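Thomas Bassi keeps his pickles in the bath

Well, in the old bath, the one that came out of the house when he moved in and now stands in the lean-to behind his kitchen, under a sheet of board. Inside it are the crocks. He lifts the board before I've got my coat off, and the smell that comes up is wonderful: garlic, dill, something like cider and something a bit like a cellar.

"Smell that one," he says, pulling out a stoneware pot the size of a bucket. "That's white cabbage from July. It's been sour for weeks and it's still got a crunch on it like an apple."

Thomas has been fermenting vegetables for most of his adult life, and for the past few years he has taught other people to do it, in evening classes at the hall in Lullness. He used to be a postman. He got started when somebody on his round gave him a jar of beetroot over a gate and wouldn't tell him how it was made.

"It drove me mad! I thought it must be vinegar. I tried vinegar, I tried vinegar with sugar, and it was nothing like it. Then I found a little book in a jumble sale with a whole chapter on brine, and I read it standing up in the car park. Salt and water. I couldn't believe it. I went straight home and did a batch of turnips, and they were horrible, but they were horrible in the right direction."

He laughs a lot when he talks about the failures. There was a year of soft cucumbers, which he puts down to a warm shelf above the boiler. There was a lid that went off at 2 in the morning and left a mark on the ceiling, which he shows me with some pride. And there was a long spell when everything tasted flat, until he started weighing things instead of going by the handful.

"People hate the scales. They come to the class wanting to throw it in like their gran did, and I say fine, your gran had done it a thousand times. You've done it never. Weigh the cabbage, take two per cent of that, and there's your salt. After a couple of years you can throw it in like gran."
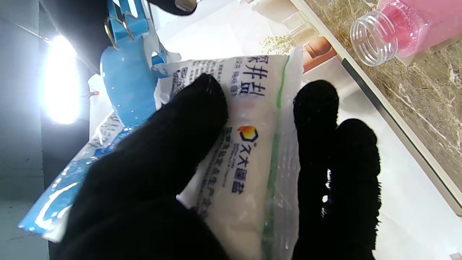
The kind of salt matters less than most people think, in his view. He has used coarse, fine, grey, flaky, whatever was in the shop, and he won't be drawn into the arguments about it. What he does care about is the size of the grain, and only because a spoonful of fine weighs more than a spoonful of coarse.

"Which brings us back to the scales," he says. "Sorry. I do go on about the scales."

He goes on about cabbages too. The best he ever had came from a grower called Lauritsen, out on the Skakel road, who let them stand through the first frosts. Thomas bought a whole row one winter and the notebook says they came to 267 kilos, trimmed. It took four evenings and most of his neighbours to get it shredded.

"We had the radio on and the windows steamed up, and there was cabbage in people's hair. I'd do it again tomorrow. My wrists wouldn't, but I would."

The notebook is a fat thing held shut with a rubber band. Every batch has a number, and the latest, a jar of carrots with ginger, is 2,888. He reads me bits of it: "Too salty. Give to Dad." "Lovely." "Lovely but grey." One page simply says "No." About half of the batches are some sort of cabbage, he reckons, and he still isn't tired of it.

What would he tell someone starting out? He has the answer ready before I've finished asking.

"One jar. Please, just one jar! Everybody buys six. Do one, keep everything under the brine, put it where you'll see it, and taste it every day from day three. You'll learn more from eating it on the wrong day than from anything I can tell you. And stand it on a plate, it'll leak."

We eat lunch at the kitchen table: rye bread, a hard cheese, and five different pots with a fork in each. The radishes have turned the whole jar bright pink and are hot enough to make my eyes water. Thomas's favourite is the plainest one, green beans with a single bay leaf, and he watches me closely while I try it.

"Well?" he says.

I have three more. He sends me home with the jar, wrapped in a tea towel, and asks for the towel back.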